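2018-08-17

Slept until almost nine and then couldn't stay in bed one more minute, because today was bag day! I've been looking forward to it since May, which I know is a strange thing to write in a diary, but I love getting things ready to go. I love folding. I love the moment when a heap on the floor turns into something with handles.

Started with coffee and the list. Hedvig Isaksson had written it on the back of a Turkimport receipt, in pencil, so half of it had rubbed off, and I had to call her to find out whether the fourth line said "sheets" or "shoes." It was sheets. She laughed at me for a good long while and then told me all about the new place on the Gusen side of the river. Big windows, a tub, and a kitchen where two people can stand back to back without bumping. I can't wait to see it. She also said not to send the brown blanket, so the brown blanket stays with me, and I'm not sorry at all.

The plan is this: everything soft goes first, everything breakable goes later with Efe in the car. Efe Nwankwo is the only person I'd trust with Hedvig's blue cups. He drives like he's carrying soup.

Clothes took up the first part of the day. I washed the summer things last night and they smelled so good this morning, just plain soap and the open window. I fold in thirds now, the way Vilja showed me, and it makes a huge difference. The old way, in half and half again, you get a fat lump in the middle and nothing stands up. In thirds the shirts go in on their edges and you can see every single one from the top. I did the drawer that way too, once I got going, and then the other drawer, and then I remembered that I wasn't supposed to be doing my own drawers.

For the bag I picked the orange one with the 99 on it. It's my favorite of all the bags. It has "Dekat lah" printed down near the bottom, and Vilja says that means something like "it's close by," so it seemed right for a move that is only 86 kilometers. It holds so much! I kept thinking I was at the end of it and then there was room for one more.
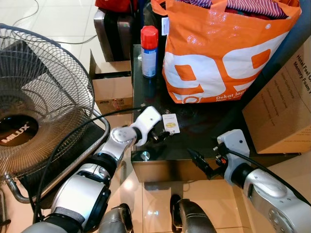 The good orange bag with the stripes on top, and the Hotel Feel box beside it.

I put the stripes in last on purpose. Red and purple, they're the first thing Hedvig will see, and she's going to shriek, because she thought those were lost. They weren't lost, they were behind my ironing board the whole time with a winter scarf on top. (I'm leaving that part out when I tell her.)

The memory foam box I'm keeping close to the bag so that the two of them go out the door together. Hedvig slept on rolled-up sweaters for the whole first week over there and her neck was terrible, so anything to do with sleep has gone right to the front of the line. I read all the small print on the side of the box while my coffee cooled off. I always read boxes. Cereal, light bulbs, whatever's in front of me.

Lunch was rye bread and the last of the pea soup, eaten standing up. Annelore Kasten called in the middle of it to ask if we had any use for a clothes rack. Do we ever! It's one of the heavy old Zimell ones that her aunt had in the shop, with the hooks that swing out, and she's been tripping over it for 4 years. She wants nothing for it, but I'm going to make her the plum cake anyway. Must remember to buy cardamom. Must also remember that she doesn't like cardamom, so maybe I'll make two cakes.

After lunch I got into the labels. I like a label with only one or two words on it. Last time we helped somebody move, Venla Räsänen wrote out the contents of every box in full, down to the teaspoons, and it was beautiful handwriting and no help at all, because you had to stand there reading while your arms gave out. So today it was BED, BATH, WARM, and DESK. I had one called WHATEVER too, and I will tell you, dear diary, that WHATEVER filled up faster than the rest. Spare keys, a bicycle bell, a candle shaped like a pear, 11 coat buttons in a jam jar. I don't know what goes on in Hedvig's life that she needs eleven buttons and no coat to match, but I closed the lid on them with love.
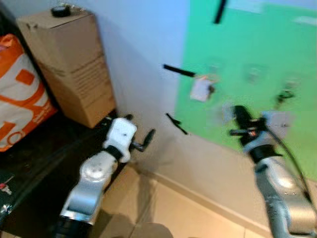 Boxes are getting hard to find, and I've become a bit of a box hunter this summer. The best ones come from Sjöberg on the corner, if you go in before they flatten them, and the girl at the register has started to save me the deep ones. I ask every time and every time I feel like I've won a prize. Anyway, all this gathering has paid off, and the corner is looking wonderful. The stack on the dark countertop has gotten tall, one box on another against the pale wall, with the white bag with the orange printing leaning up beside it. I love how the plain tan of the cardboard looks across from that great big green panel. It made me want to paint something green at home. The hall closet door, maybe. Or the stool!

Around three I hit the slump and sat on the floor tile with my legs stuck out and ate an apple. I thought about how many times Hedvig and I have done this for each other. The first time she moved, everything she owned went in one trip on the bus. I carried the lamp on my lap, and a man across the aisle asked if I could turn it on so he could read. We still say that to each other, "turn it on so I can read," when one of us is carrying something silly. Now she needs a car and a rack and two cakes. It makes me so happy, and a little bit weepy, but mostly happy.

Then up again for the bath things, which went quickly. Towels rolled, the thin ones tucked inside the thick ones. Washcloths down the sides. I had 3 bars of that good lemon soap and I put two of them in among the towels as a surprise and kept one for myself as wages.

Vilja came by toward evening with her hair all over the place from the bike ride and brought cinnamon rolls. She walked around the corner and admired everything, which is exactly what I want from a friend at that hour. She thinks the bag should ride up front with Efe and the boxes should go in the back. I think the bag should be on top of the boxes. We argued about it for a whole cinnamon roll each and decided to let Efe choose, and I already know he'll say "wherever it fits" and put it in the footwell.
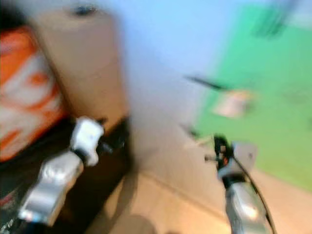 My corner, something tan on one side and all that green on the other.

Still to do, before I forget and have to call poor Hedvig again: the desk things, the long mirror (wrap it in the brown blanket after all? but then the blanket goes, and she said no blanket), the plant that hates me, and a card. I want to write a proper card, a long one, with the bus lamp in it. Venla has promised to come and carry if her shoulder is better, and if it isn't she'll come and boss us around from a chair, which she's very good at too.

My hands smell like cardboard and lemon. My knees hurt. What a good day! I'm going to have the second cinnamon roll now and then look up that plum cake recipe, and see if it works without the cardamom.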